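How to Seal a Stone Countertop

A penetrating sealer keeps oil and coffee from soaking into natural stone. The job takes an afternoon, plus a night with the kitchen out of use. We used Dureck sealer, but any penetrating sealer for natural stone goes on much the same way.

Start with a water test. Put a spoonful of water on the stone and leave it for ten minutes. If the spot turns dark, the stone needs sealer. 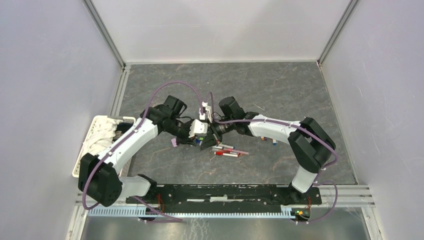
How often should a countertop be sealed?
Once a year for most marble, and every two or three years for dense granite. Repeat the water test each August, or whenever you'll remember it.

Step 1. Clean the stone
Wash with warm water and a little dish soap. Don't use vinegar or lemon, which etch marble. Scrape off dried food with a plastic blade, rinse twice and let the stone dry overnight. 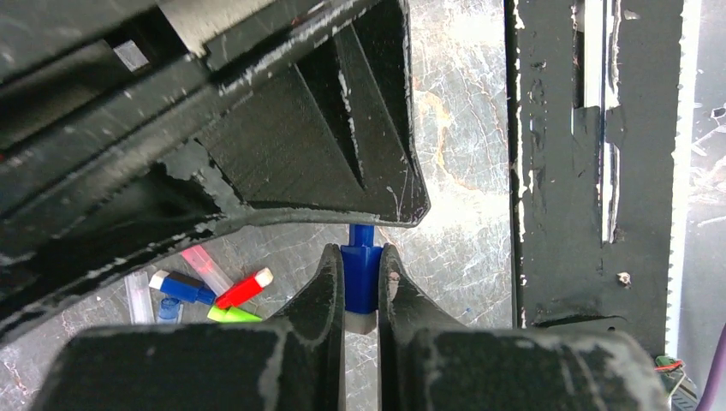 Step 2. Apply the sealer
Open a window. Pour a small pool and spread it with a lint-free cloth, working in sections the width of your arm. Keep it wet for the time on the label. A 400 ml bottle did our counter with some left over.

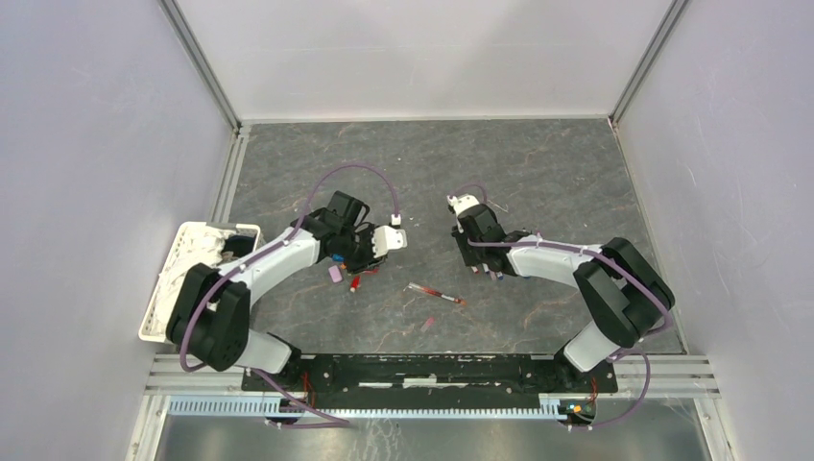
Step 3. Wipe and cure
Buff off all the extra before it dries. If a haze forms, wet it with fresh sealer and wipe again right away. Keep water off the stone until morning.

Sanding out an etch mark is a separate job. Begin with 400 grit, used wet, and reseal that spot afterward.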